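Can a Robot Do the Tidying Yet? My Project Report

So I picked household chores for my robotics module project, mainly because I hate doing them and wanted to know how long I'd have to wait. My question was simple enough: can a robot arm clear a messy table and put everything back where it belongs? I didn't mean a factory table with identical parts on it, I meant the kind of table I live with.

I did all of it in simulation. A real arm costs far more than our module budget of 900 pounds, and a simulated one can knock things on the floor all night without anyone complaining! The software was Skerkau, which our department already had a licence for, and I ran two control programs in it, Cetel and Parker. Cetel plans each movement from a set of rules. Parker is a learned one, trained on 2000 practice attempts before I ever let it near my table.

The task went like this. Household clutter on a white table, a wooden shelf behind, and an instruction in plain words such as 'put the cube on the shelf'. I gave each program 1000 goes with things moved about between them, and a go ended after 6 failed grabs (otherwise Cetel would still be poking at the same thing now). 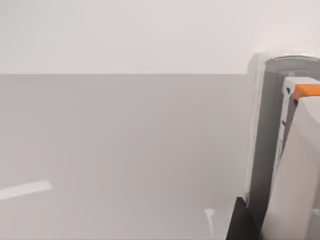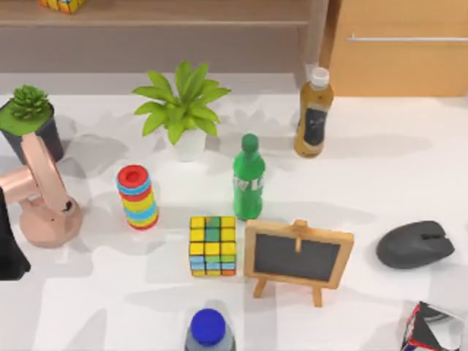
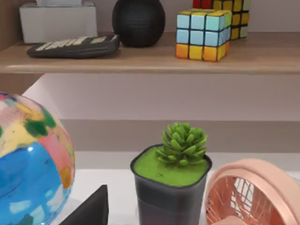 Cubes were the easy bit. Both programs liked flat sides and both were pretty good at lifting them – I got quite smug in the first week. Then I tried bottles. Grip one too high and it tips, grip it too low and the arm bumps whatever is next to it. Parker was clearly better here and would sometimes back off and come in from another side, which I hadn't expected at all.

Plants were a nightmare. Going for the pot works, going for the leaves doesn't, and Cetel could not be talked out of the leaves. I spent a whole Wednesday changing its rules and made it worse, so I put the old ones back and left it alone. Soft packaging was nearly as bad, as my simulated wrappers didn't squash the way real ones do. I wouldn't trust my results on those very much.

The other thing I'd underestimated is deciding where stuff goes. I read Yu's chapter on tidying tasks far too late, and it says most of what I found out the slow way: picking up is only half of it. Does a mouse live on the table or the shelf? I know what I'd do, but I had to write it down for every single object.

My answer, then, is 'a bit'. I'd let Parker put away toys if I was in the room. I wouldn't let either of them near a full mug. If I had another term I'd do fewer objects and much better wrappers, and I'd start the write-up before the last weekend.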